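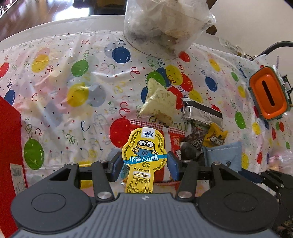 Hawthorn packet and the rest of the snacks on the balloon tablecloth

Search this community Search Go

Sorting mixed party snacks into loot bags when some labels are not in English

I am making up 26 loot bags for a kids' party at the Nullolthorpe hall. The snacks are a mix from the import grocer: foil-wrapped bars, small pouches, wrapped lollies and some yellow Minions packets marked 小黃人山楂. I have tipped everything onto the party table to sort it.

Two things I need to settle. First, what is the Minions one, and is it suitable for five-year-olds? Second, is there a sensible order for filling the bags so the soft items do not get crushed? The bags are plain paper, flat bottom, no handles. I would also like to keep an ingredient record for parents, as at least one child has a nut allergy.

Posted by Kadberg, 14th November

Moges
Member, 2089 posts

The last two characters, 山楂, are hawthorn. The first three mean Minion, so the name is simply "Minion hawthorn". Hawthorn snacks are made from the fruit, usually with a fair amount of sugar, and taste sweet and sour. They are sold as flat discs, rolled strips, or small balls. Open one and check the form before deciding. Hard or round pieces are a choking risk for younger children, and I would leave those out for anyone under five. Thin discs or strips are softer, but that still depends on the child.

For the allergy, do not work from the name or the front of the pack. Read the small block of text on each packet. Characters to look for: 花生 (peanut), 堅果 or 坚果 (nuts), 芝麻 (sesame), 牛奶 or 奶粉 (milk, milk powder), 小麥 or 小麦 (wheat). A phone translation app will read most of it if the packet is pressed flat, but foil glare causes errors, so check twice. Anything you cannot read in full stays out of that child's bag.

Filling order:

1. Bars, flat against the back of the bag.
2. Small wrapped lollies in the bottom.
3. Pouches upright in front of the bars.
4. Anything crisp or puffed on top.

Fold the top over twice and use one sticker. Staples end up in mouths.

Pokia
Member

We just put one of everything in each bag and it was fine. Chocolate goes soft if the hall is warm so do those last. Ours was in June so no problem.

Kadberg
Original poster

Thanks both. I will photograph the back of each type of packet and send the set to the parents before the day. The bag for the child with the allergy will be packed first, on a separate bench, and labelled with the name. Leftovers are going back in a clear bag.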